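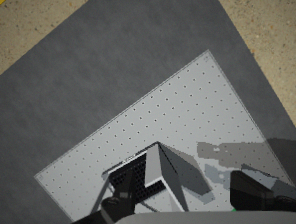 教示(ロボット)

最終更新:2023年12月20日

教示(きょうじ、ティーチング)とは、産業用ロボットや研究用マニピュレータに対し、人間が動作の手本または目標位置を与えて作業を覚えさせる手続きの総称である。手でアームを動かす直接教示と、離れた場所から操縦装置を介して行う遠隔教示に大別される。実機のほか、シミュレーション環境上のロボットに対しても行われる。

概要
従来の教示では、操作盤で各関節を動かし、通過点を一点ずつ登録する方法が主流であった。この方法は再現性に優れるが、部品の位置が変わるたびに登録をやり直す必要がある。これに対し、操作者の一連の動作を軌道として連続的に記録し、複数の手本から動作の規則を推定する手法は、実演による学習または模倣学習と呼ばれる。

直接教示
操作者がアームの手首部を持ち、重力補償を有効にした状態で目的の姿勢まで誘導する。把持の開閉は手首部のボタンまたは足踏みスイッチで指示する。力の加減を操作者が体感できる反面、操作者の手や腕がカメラの視野に入りやすく、画像を学習に用いる場合には視野の設計に配慮を要する。

遠隔教示
操縦側の小型アーム、手持ち型コントローラ、三次元マウスなどの入力をロボットの手先に伝える方式である。操作者は作業空間の外に位置し、手首カメラの映像を見ながら把持対象に接近する。手首カメラでは指と対象物の相対位置を近距離から確認できるが、対象物の背後は死角となるため、固定カメラの映像を併用する例が多い。通信の遅延は位置合わせの精度に影響する。

シミュレーション上の教示
仮想環境では、机上の治具、穴あき板、対象物などを計算機上に配置し、実機と同様の入力装置で操縦する。初期配置の復元が容易で、接触による機器の損傷もない。一方、摩擦や影の表現が実環境と異なる場合があり、得られた方策を実機に移す際には照明や質感を変化させた追加データが用いられる。

記録の形式
Follex形式では、関節角、手先姿勢、指の開度および映像を毎秒50回の周期で同期して保存する。12本の手本を一組とし、このうち2本を検証用に分ける運用が標準とされる。Plumovはこの形式に対応した編集ソフトウェアで、静止区間の除去と失敗した試行の分類を行う。Dvorak方式の操縦装置を用いた記録では、操縦側と追従側の姿勢を別々に保持するため、データ量はほぼ2倍になる。

安全
直接教示を行う際は、手先速度を制限し、非常停止装置を操作者の手の届く位置に置く。Adiaの運用指針は、無操作の状態が5秒続いた場合に記録を自動停止するよう定めている。

関連項目
マニピュレータ/模倣学習/遠隔操作/力覚提示

シェア 12 コメント 5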